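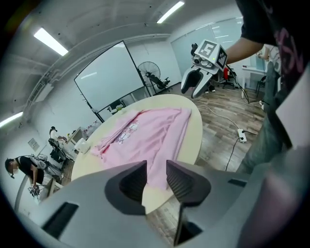 问:卫衣类上衣在台面上折叠之前,为什么要先整片摊平?
答:折线的位置以衣身中线和下摆为基准。衣身未摊平时两条基准线都是弯的,后续每折一次,偏差就叠加一次,最后成品宽度不一,码放时会倾斜。

第三讲 针织上衣的摊平与折叠
课程:家居纺织品整理基础(Nimska 培训部,八月班)
主讲:Ville Saarela 讲义整理:Jamie Hollis

3.1 台面
本讲以圆台为准。圆台没有可供对齐的直边,不能像在长方台上那样让下摆与台边平行。操作者应先确定自己的站位,以正对身体的方向为纵轴,领口朝外,下摆朝内。衣物中线与纵轴重合后,后续步骤中不再移动站位。
浅色台面上观察粉色、灰色等中浅色衣物的褶皱较容易;白色衣物在浅色台面上轮廓不清,可改用深色垫布。
练习用台直径 1080 mm。袖子全部展开后如有超出台面的部分,应先将袖口向内回折,不得任其下垂。下垂的袖子会牵动肩线。

3.2 摊平
(1)捏住两侧肩点提起,轻抖一次,落在台面上。
(2)由中线向两侧推平。不要由一侧推向另一侧,否则侧缝处会积成一道纵向的褶。
(3)拉下摆两角,使罗纹边成直线。罗纹有弹性,拉力以刚好展开为限。
(4)两袖自然展开,袖底缝与侧缝的交点处不留余量。
细小皱纹可以保留。需要处理的是贯通衣身的长褶,判断方法是用手掌横向压过,压后仍隆起者须重新推平。

3.3 折叠
印花位于胸前的上衣,折叠后印花应落在成品正面,且不被折线穿过。热转印图案反复受折后容易开裂,折线与图案边缘的距离不小于 50 mm。
步骤:衣物翻面,背面朝上;左侧衣身连同袖子向中线折入,袖子再沿侧边折回,与纵轴平行;右侧同样处理;下摆向上折三分之一,再折一次至领口;翻转,正面朝上。
连帽款在第一步之后先把帽子平铺于背部,帽绳收进帽内。帽子较厚时,下摆的第二次折叠止于帽口下缘,不压在帽子上。

3.4 双人操作
两人分立台的两侧时,由一人负责领口和肩部,另一人负责下摆。纵轴以下摆一侧的操作者为准。两人同时拉伸容易使衣身变形,因此同一时刻只允许一方施力,另一方按住不动。
台上的纸盒、剪刀、标签等小件移至边缘,不得放在袖子展开的范围内。

3.5 码放
Gisler 型搁板净宽 925 mm,成人款卫衣横向并排的件数按成品宽度计算,两列之间留一指宽的间隙。每叠不超过 5 件,折边朝外。厚薄不同的不混叠。
加绒款回弹明显,折好后静置片刻再上架,静置时不加重物。

3.6 常见错误
成品一头宽一头窄:多为第一次折入时折线未与中线平行。
领口歪斜:摊平时只拉了一侧肩点。
袖子从侧面露出:袖子折回的角度不足,退回 3.3 重做,不要直接塞入。

作业
各组在周一上课前完成练习单第二页,填写三件不同厚度上衣的成品长、宽、高,注明台面形状。Gellik 收纳盒的尺寸表见附页,下一讲使用。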